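**Sturno Toy Library adds play kitchen to role-play collection**

The Sturno Toy Library will make a child-sized play kitchen available to member families and registered child care providers in Vodmont beginning in August. It joins the library's role-play collection, which until now has consisted mainly of smaller sets such as shop counters, tea services, tool benches and doctor's bags.

The kitchen combines pale natural wood with white panels. Its stovetop and sink share a single countertop, and a range hood and a microwave occupy the shelf above. A peg near the top of the left upright is of a kind commonly used in play kitchens for a ladle or a dish towel. The utensils, pans and pretend food that go with it will be cataloged separately and may be borrowed with the kitchen or without it.

Large furniture has been the most frequent request in the library's member surveys for the past 3 years. Families in apartments reported that they would like their children to have the use of a kitchen, a market stall or a workbench for a season, but that they had no room to keep one permanently. Child care providers made a similar point. Several wrote that a kitchen corner loses its interest for a group over the winter and that the ability to exchange it for something else in the spring would be worth more to them than owning it outright.

The library had declined such requests in the past. Items of this size could not pass through the door of the former premises without being taken apart, and the storage area there was on an upper floor. The move to Lockwood Hall, where the collection is now kept on the ground floor beside a loading entrance, has removed both obstacles.

The collection currently stands at 1177 items, including puzzles, construction sets, ride-on toys and board games. Members borrowed from it nearly 2000 times during the last lending year. Role-play sets were the second most borrowed category after construction toys, and they had the longest waiting list. 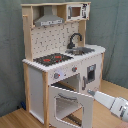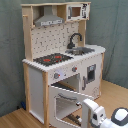
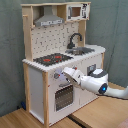
Play kitchen with range hood and microwave on the upper shelf, stovetop at left and sink at right.

**VODMONT, 10th May** – Reservations for the kitchen will be accepted at the Lockwood Hall desk and at the Boltholm branch. Members may reserve in person or by telephone. Online reservations will not be offered for large furniture during the first lending season, as staff will need to confirm the delivery address and the available floor space with each borrower before a date is set.

**Loan periods**

Households may borrow the kitchen for one month. Child care providers, preschools and playgroups may borrow it for up to 2 months, and may apply for a renewal if there is no one on the waiting list. A household and a provider will be served in turn, so that neither group has to wait through a long series of loans to the other.

Borrowers must hold a current membership. New members may join and place a reservation on the same visit. There is no separate charge for borrowing the kitchen, but a refundable deposit will be required. The deposit will be returned when the item has been checked in at Lockwood Hall. Members who receive reduced-rate membership are exempt from the deposit, and no further paperwork will be asked of them.

**Collection and delivery**

The kitchen will be lent fully assembled. Borrowers are asked not to remove the shelf or any of the panels in order to fit it into a car. Those with a suitable vehicle may collect it from the loading entrance at Lockwood Hall during desk hours. For all others, the library's van will deliver on the regular route that already serves Vodmont and Boltholm. Delivery is to a ground-floor room or to a building with an elevator. Borrowers in other buildings should speak with the desk, and arrangements will be made where it is safe to do so.

Two adults should be present to receive the item. It should be placed on a level floor with its back to a wall, away from heaters and from any window that a child could reach by climbing. A sheet with these instructions will be attached to the loan agreement and will also be available in large print.

**Accessories**

The play utensils and food sets have been sorted into boxes according to theme. The breakfast, bakery and soup boxes are intended for children aged three and over. A further box, made up of larger pieces only, has been prepared for use where younger brothers and sisters are in the room. Each box has a contents card inside the lid, and borrowers are asked to check the contents against the card when the box arrives and again before it goes back.

Missing pieces should be reported but will not ordinarily be charged for. The library replaces small items from its spare parts drawer several times a year. Members who have wooden spoons, small metal bowls or clean cloth napkins to give are welcome to leave them at either desk. Glass and ceramic items cannot be accepted.

**Care and cleaning**

The surfaces should be wiped with a damp cloth and dried at once. Bleach, scouring pads and furniture polish should not be used on the wood or the white panels. The sink is for pretend washing up and should not be filled with water. Stickers and adhesive hooks are not permitted, and providers who wish to label the kitchen for classroom use may ask for a set of tie-on tags, which are supplied in English and Spanish.

Each item of large furniture will be inspected on its return. The inspection covers the joints, the edges and all attached fittings, and the item will be withdrawn from lending if a repair is needed. Members with a confirmed reservation will be contacted if an inspection or repair delays their loan, and they will keep their place on the list.

**Ideas for use**

A booklet on kitchen play will be lent with the accessories boxes. It was written by the library's early childhood team and contains short suggestions for parents and caregivers, such as taking turns as cook and guest, writing a menu together, sorting food by color, and telling the story of a family recipe while the child prepares it. One section is addressed to providers and describes how a kitchen corner may be turned into a café, a bakery or a school lunch counter with ordinary classroom materials.

The booklet also includes notes on setting up the area for children who use a wheelchair or a standing frame. Providers who would like advice on this subject before borrowing may request a visit from the team.

**Future additions**

A market stall and a workbench are under consideration for the following lending year. A decision will be made after the first loans of the kitchen have been reviewed, with particular attention to delivery times and to the space that large items occupy in storage. Members will be invited to comment on both proposals through the usual survey, which is distributed with the August newsletter.

Lockwood Hall and the Boltholm branch will keep their normal hours throughout the summer. Membership forms, the current catalog and the loan agreement for large furniture may be obtained at either desk.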